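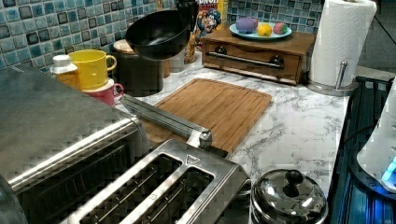 Cutting board, toaster, mugs, cereal: an ordinary counter is still one of the hardest places to put a robot to work.

Ask Ga-eun Sung what she wants from a robot and she won't mention backflips. She wants the counter cleared after breakfast. She has spent 4 years on that one chore at Riltgate, a small lab above a bike shop, and she still talks about it like somebody who started last week.

"People think the dishes are the hard part," she says. "Try moving a mug that's sitting on another mug!"

Stacked mugs come up a lot up there. So does anything shiny. Polished steel throws back lights and bits of the room, and a depth camera can read all that as holes in the world. Put a toaster next to a pot with a metal lid and you have a pretty good afternoon of trouble. A bamboo cutting board, on the other hand, is a treat to look at and a pain to pick up, because it lies flat and there's nothing to get a finger under. (You slide it to the edge of the counter first. You do this every day and have probably never thought about it.)

So can machines do chores yet? Some of them, sort of, and it's getting exciting. Riltgate's latest software, Boonchu, learned from 700 recorded runs of people tidying up by remote control. Give it one mug on a bare counter and it almost never misses. Give it a real breakfast mess and it clears about 6 items before it needs help, usually with something it has knocked into a corner. Last year it managed one.

I watched it work for most of a morning in November and I was more hooked than I expected to be. It's slow. It stops and seems to think things over. Then it reaches past a paper towel roll, turns its wrist a little, comes back with a lemon, and the whole room grins.

Shop floors are further along, and Jenő Pálfi can tell you why. He runs the packing line at Nustico, which ships cabinet hardware, and his two arms sort drawer pulls and hinges into trays all night. Same bins, same lights, same height of table. "If I moved that bin a foot to the left I'd get a phone call at three in the morning," he says. He has tried the arms on mixed returns, 200 parts to a box with everything tangled up, and went back to doing those by hand after a month.

A kitchen is mixed returns all the way down. The cereal goes back in a different spot, the frying pan gets leaned against whatever's free, fruit ends up on a plate on top of a box. Orathai Chareonsuk, who writes the grasping code at Riltgate, keeps photos of her friends' counters for exactly this purpose and won't let anyone straighten up before she takes them.

Her next goal is the toaster. The machine already handles bread going in, she says, as long as the slices are fresh and square. Getting toast out without crushing it is the job for spring.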